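## 4. Preparing and Serving Skewers

This section applies to the cold skewer course in the Ustbridge catering kitchens and should be read before the preparation board is laid out.
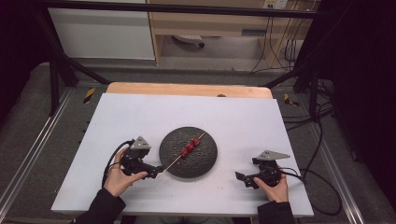

### 4.1 Before you begin

Each station requires the following:

- one white board, laid flat on the table
- one round dark grey plate with a raised rim (stock number 3219)
- thin wooden skewers, pointed at one end
- the red pieces listed on the day's menu card
- a lidded tub for spare skewers (stock number 3289)

Wash hands and wipe down the board. Check each skewer for splinters along its full length and discard any that are split or bent.

**Caution:** The pointed end of a skewer can pierce the skin. Keep it directed away from the hand that is holding the food.

### 4.2 Threading

1. Place the plate near the middle of the board. Leave clear space on both sides for the hands.
2. Select three red pieces of similar size. Larger pieces are to be returned to the tray for use in salads.
3. Hold the first piece steady and pass the point through its centre. Apply light, even pressure.
4. Slide the piece along the stick until it is a little beyond the middle.
5. Add the second and third pieces in the same way. Each piece should touch the one before it.
6. Check that bare wood remains at both ends. Guests need the blunt end to hold, and the point must be free of food.

**Note:** If a piece splits during threading, remove it and start again with a fresh one. Split pieces leak on to the plate and must not be served.

### 4.3 Laying the skewer on the plate

1. Set the skewer diagonally across the plate, with the blunt end at the upper right.
2. Allow the pointed end to extend past the rim at the lower left.
3. Adjust the skewer so that the red pieces rest inside the rim.
4. Wipe any marks from the speckled surface with a dry cloth.

**Caution:** Do not stack plates once skewers have been laid on them. When carrying a plate, keep fingers clear of the projecting point.

### 4.4 Holding and clearing

Plated skewers may be held in the Ravetti cabinet on shelf 44 until service. Record the time of plating on form 206. Used skewers go into the rigid waste container and are never to be placed in soft bags.

Questions about this section should be addressed to Dorota Jabłońska, Kitchen Standards. Replacement plates may be requested from Hidayah Ngui in Stores.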